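2024-06-01

**"Tridik" renewed for a third season, with a new setting and a shorter run**

The hospital drama "Tridik" will be back for a third season, the streaming service Jarnano announced. The order is for eight episodes, down from ten in each of the first two seasons. Filming starts later this summer, and the premiere is planned for December.

The second season ended with the closing of the Bangash Clinic, where nearly all of the show has taken place. Jarnano says the new episodes pick up 23 days later, with the staff split between two larger hospitals across town. That has fans guessing about who stays. The surgical team's transfer papers were shown on screen for a few seconds in the finale, and one name on the list had been crossed out. A thread picking apart that shot had drawn 1,681 replies by the morning after the episode was released.

The production company, Prollemico, would not say which cast members have signed new contracts. It did confirm that the night-shift storyline will continue and that the question of who altered the pharmacy records will be answered by the third episode. Viewers have been waiting on that one since the pilot.

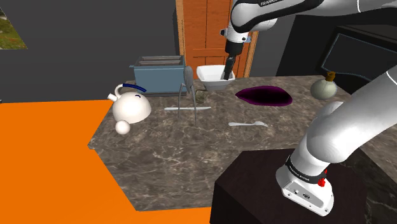 The season will also include one extra-long episode, running 115 minutes, which Jarnano plans to release on its own a week after the others. Prollemico described it as a single overnight shift told from start to finish. It has not said whether the episode is meant to close out the series, and no decision has been made on a fourth season.

Both earlier seasons are streaming now. A trailer is expected in the fall.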